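La víspera de abrir

A Jeanie Cruickshank le habían dado las llaves del gimnasio Irketti a las seis de la mañana, y a las seis y cinco ya estaba limpiando.
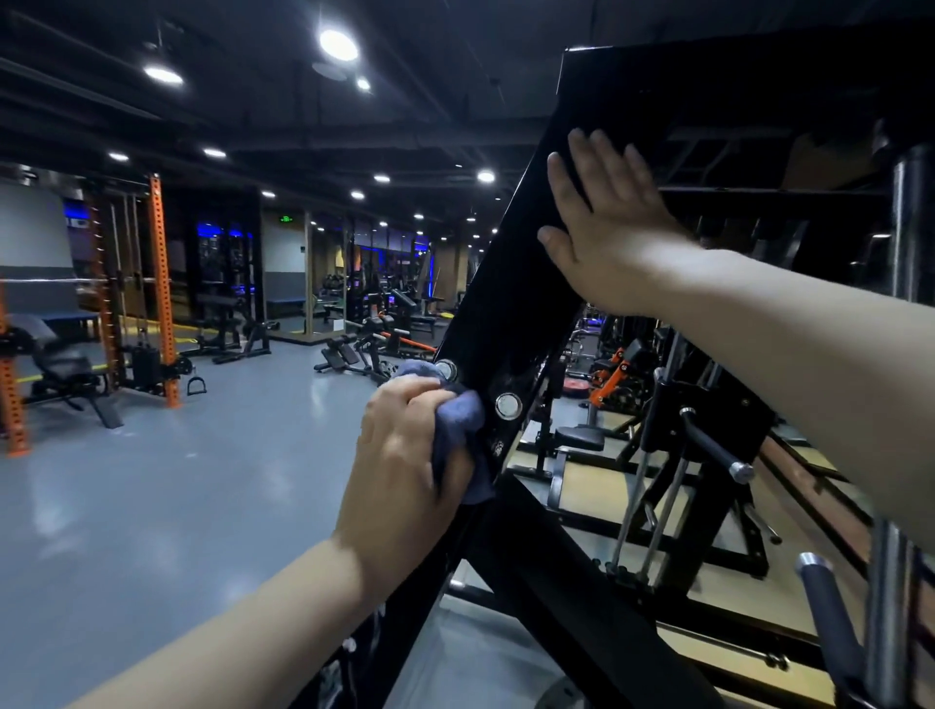

¡Qué ganas tenía! Llevaba desde junio soñando con aquella sala, desde que el señor Haddad le enseñó el local de la calle Clirdale, todavía con olor a zapatería, y le dijo que allí dentro cabía un gimnasio entero si una tenía paciencia con las esquinas. Y Jeanie, que de paciencia andaba justa pero de entusiasmo iba sobradísima, firmó esa misma tarde.

Ahora las máquinas habían llegado y todas tenían polvo. Un polvo fino, de camión y de obra, que se metía por los agujeros de los racks y se quedaba dormido en las costuras de los bancos. Jeanie tenía un cubo, un paño azul grisáceo que había sido camiseta en otra vida y un día entero por delante. Empezó por la negra, la grande, la que más le gustaba.

– Tú primero, guapa – le dijo.

Hablaba con las máquinas, sí. Su madre hablaba con los geranios y a nadie le parecía raro.

El truco (se lo había enseñado su abuelo, que limpiaba locomotoras) era apoyar bien una mano y frotar con la otra, siempre hacia abajo, siguiendo la viga, para que el brillo saliera todo en la misma dirección. Y salía, ¡vaya si salía! El acero negro se ponía como un lago de noche. Los embellecedores cromados de los tornillos necesitaban un trato aparte, una vueltecita con la esquina del paño, y entonces devolvían la luz de la sala en pequeñito, y a Jeanie le daba una alegría tremenda cada vez.

A las nueve llegó Zikora con dos cafés y un cuaderno bajo el brazo. Zikora iba a dar las clases de la tarde y tenía opiniones sobre todo, en especial sobre el orden.

– ¿Todavía estás con esa?

– Mira cómo ha quedado la parte de arriba. Acércate. ¡Más!

Zikora se acercó, vio su propia nariz en la viga y soltó una carcajada. Luego dejó los cafés en el suelo, se remangó y pidió otro paño.

Se repartieron el trabajo sin hablarlo mucho. Zikora se fue a lo naranja, que decía que le recordaba a las mandarinas, y atacó el rack agujero por agujero con un bastoncillo, una cosa de locos, de persona que ordena los calcetines por edad. Jeanie siguió con las barras guía, que son lo más agradecido del mundo: una pasada y parecen recién nacidas. Después vinieron los asientos acolchados, con agua jabonosa y muy poquita, bien escurrida, y después los mangos, que iban a tocar tantas manos que Jeanie los repasó otra vez por puro cariño.

– ¿Quién crees que será el primero? – preguntó Zikora desde dentro del rack.

– ¿El primero en qué?

– En entrar mañana.

Jeanie lo pensó mientras aclaraba el paño. Había pegado carteles por todo el barrio, en la panadería, en la farmacia, en la puerta del colegio. 22 de julio, ponía, martes, puertas abiertas. Lo había escrito ella misma con rotulador gordo, y en la mitad de los carteles la palabra «martes» se le había quedado apretada contra el borde.

– La señora de la farmacia – dijo al fin –. Me preguntó si se podía venir en zapatillas de casa.

– ¿Y qué le dijiste?

– ¡Que sí, claro!

A mediodía pasó el señor Haddad a mirar. Venía con la excusa de una factura de 1239 euros de la tarima, pero se le olvidó sacarla del bolsillo. Dio una vuelta despacio, con las manos a la espalda, como se pasea por los museos, y al llegar a la máquina negra se detuvo.

– En mis tiempos – dijo – aquí había cajas de botas hasta el techo.

– ¿Quiere probarla?

El señor Haddad tenía setenta y tantos años y una chaqueta de lana en pleno julio. Miró el asiento, miró a Jeanie, miró la puerta por si entraba alguien. Luego se quitó la chaqueta, la dobló con muchísimo cuidado y se la dio a Zikora.

Jeanie puso el peso más ligero de todos. El señor Haddad agarró los mangos recién repasados, respiró hondo y tiró. Los cables corrieron por la polea sin un chirrido, suaves, suavísimos, y las placas subieron y volvieron a bajar con un golpecito sordo.

– Caramba – dijo.

Y lo hizo otra vez. Y otra más, con la boca apretada y los ojos brillantes, mientras Zikora le aplaudía con la chaqueta colgada del brazo y Jeanie daba saltitos en la tarima.

Cuando por fin se levantó, había dejado las huellas de los diez dedos. Zikora, por instinto, alargó el paño.

– No, no – dijo Jeanie –. Esas déjalas hasta mañana.

Y se fue a llenar otra vez el cubo, que todavía le faltaban los bancos.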